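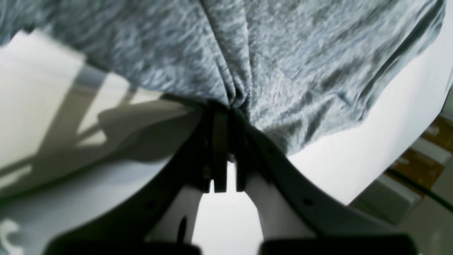 Pilling on the heather gray jersey is back on the bench today, and I'm so glad we get to dig into it properly! Quick recap for anyone joining the ticket: Hisgate sent us a batch of soft gray tees that came out of the dryer fuzzy at the side seams, and the question is whether it's the fabric, the detergent or the load size. Heather is a tricky color to judge because the light and dark flecks hide little pills so well. With the cloth bunched up over the white tabletop you can tell how the folds fall and where the creases pull together, but for pills you need it flat, with the light coming in low from one side. So please, smooth it out before you grade anything!

**Ticket:** gray tees, fuzz and twisted hems after drying
**Opened by:** Carolina Aguiar, Midulbridge laundry room
**Status:** open, much happier than last time

**What was reported**

- Fuzz along both side seams, worst under the arms
- Bottom hem rolls up and won't lie flat when folded
- Finished stacks lean over on the shelf

**Tried so far**

1. Turned every shirt inside out before washing. Big improvement on the fuzz! Keep doing this.
2. Switched from the powder to the liquid, same dose as the label. No difference I can feel or see.
3. Cut the load down. We had been putting 100 shirts through in one go in the large machine, and they were rubbing each other to bits. Smaller loads come out smoother, though the day gets longer.
4. Low heat, then out of the dryer slightly damp. This one is my favorite - the hems roll far less, and you can press them flat with your palm.
5. Fabric softener. Made the shirts slippery and the stacks lean even more. Dropped it.

**Notes, February 18, 2026**

Ran 2 test loads back to back, one tumbled and one hung. The hung shirts have almost no new fuzz, but they dry with a bump at each shoulder from the hanger. Laying them over the wide rail fixes the bump and leaves a faint line across the chest, which comes out with a quick steam. I'll take that trade any day!

For the leaning stacks: we were folding sleeves in first and then up from the bottom, so all the thick parts landed on one side. Van Wyk's folding card has you flip every other shirt. I tried it on a short pile and it stood up beautifully.

**Still open**

- Hisgate has 300 more of the same shirt waiting. Please don't start on them until the hem question is settled.
- Lirkbridge is looking for the fabric shaver with the wide head. If it's in your drawer, send it over.
- Does anyone have an unwashed shirt from this batch? I'd love to compare the seams side by side.

Leaving this open until the next hung load is folded - Carolina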